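How a Tape Measure Works

A tape measure is a long ruler that rolls up inside a case. People use one to find out how long, wide or tall something is. Builders use them every day, and so do people who are buying curtains, hanging pictures or seeing whether a sofa will go through a door.

A wooden ruler is fine for a pencil or a book, but a room is much longer than a ruler. You would have to move the ruler along again and again, and each time you moved it you might make a small mistake. With a tape you can measure a whole wall in one go.

What is inside the case?

Most of the tape is hidden. The long strip you pull out is called the blade, although it is not meant for cutting. It is usually made of thin steel with paint on it, and the numbers are printed on the paint. Over the top there is often a clear coating, so that the numbers do not rub off.

The blade is wound round and round on a reel in the middle of the case. Joined to the reel is a spring. This is a long, flat piece of metal, coiled up like a liquorice wheel. When you pull the blade out, the reel turns and the spring winds tighter. When you let go, the spring unwinds again and pulls the blade back in.

Why does the blade stay stiff?

Pull out a little of the blade and look at it from the end. It is not flat. It curves up at both sides, like a very shallow gutter.

Try the same thing with a strip of paper. Hold a flat strip by one end and it droops. Now bend it gently along its length, so that it makes a shallow U shape, and hold it again. It sticks out much better. The steel blade works in the same way. The curve makes it stiff enough to reach across a gap, but it can still be pressed flat and rolled up.

If you pull out too much, the blade will fold in the middle and drop. A wide blade can usually reach further than a narrow one before this happens.

The outside of the case

The case has to protect the blade and be easy to hold. Many cases are made of hard plastic, and yellow is a common colour. A bright case is easy to find in the grass or under a pile of wood shavings.

Tape measures come in different sizes. A small one will go in a pocket but has less room inside for the blade. A large one is heavier, and it may have a strap to go round your wrist. Both kinds often have a metal clip, so that the tape can hang on a belt. Screws hold the case together. They should be left alone, as the spring inside is wound up and can jump out. 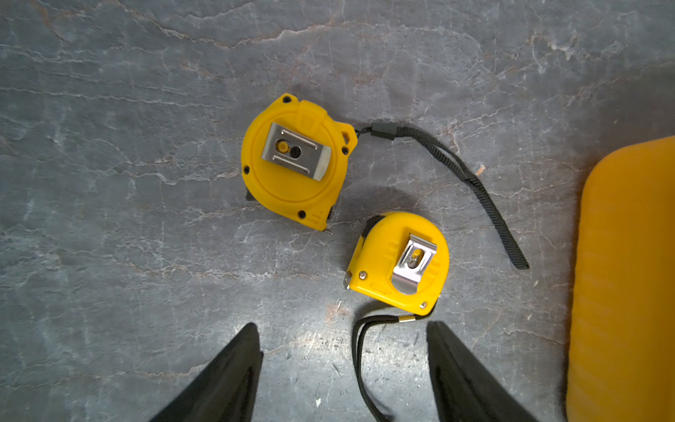 The hook on the end

At the very end of the blade there is a small metal hook. It catches on the edge of a table or a plank and holds the end still, so one person can measure without a helper.

If you wiggle the hook on most tapes, you will find that it is a bit loose. Many people think this means the tape is broken. It is made like that on purpose, because there are two ways to measure with it.

The first way is to hook it over an edge and pull. The hook slides out a tiny bit, and the measurement starts from the inside of the hook.

The second way is to push it against something, such as a wall. The hook slides in a tiny bit, and the measurement starts from the outside of the hook.

The distance the hook slides is the same as the thickness of its metal. This means you get the right answer both ways.

Reading the numbers

In Britain many tapes have two sets of marks. One set is in centimetres and millimetres and the other is in inches. Choose one set and stay with it until you have finished.

There are 10 millimetres in a centimetre. The long lines with big numbers are usually the centimetres, and the short lines between them are the millimetres. Builders often write everything in millimetres. A shelf that is 1,450 millimetres long is the same as a shelf that is 145 centimetres long, or 1.45 metres.

Measuring a table

1. Put the hook over one end of the table.
2. Walk to the other end, letting the blade come out as you go.
3. Keep the blade straight. If it slopes or sags, the number will be too big.
4. If your tape has a lock, use it to stop the blade going back.
5. Look straight down at the edge of the table and read the mark next to it.
6. Write the number down, with "cm" or "mm" after it.

Then measure it again. If you get two different answers, measure it a third time. Carpenters have an old saying, "measure twice, cut once", and it is still good advice.

Putting the tape away

Do not let a long blade shoot back into the case. It moves fast, the edges are thin and the hook can hurt your fingers. Hold the case in one hand and guide the blade slowly with the other, keeping your fingers away from the opening. Wipe off any mud or water first. Wet steel can rust, and grit scratches the numbers.

Other kinds of tape

Not every tape measure is made of steel. Dressmakers use a soft tape that bends easily round an arm or a waist. Gardeners and sports coaches sometimes use a very long tape on an open reel, which is wound in by turning a handle. There are also tools that measure with a beam of light and show the answer on a little screen.

Words to know

Blade: the long strip with the numbers on it.
Case: the hard outer part that you hold.
Hook: the bent piece of metal at the end of the blade.
Lock: the part that stops the blade from rolling back.
Millimetre: a very small unit of length. There are 1,000 of them in a metre.
Reel: the part inside that the blade winds round.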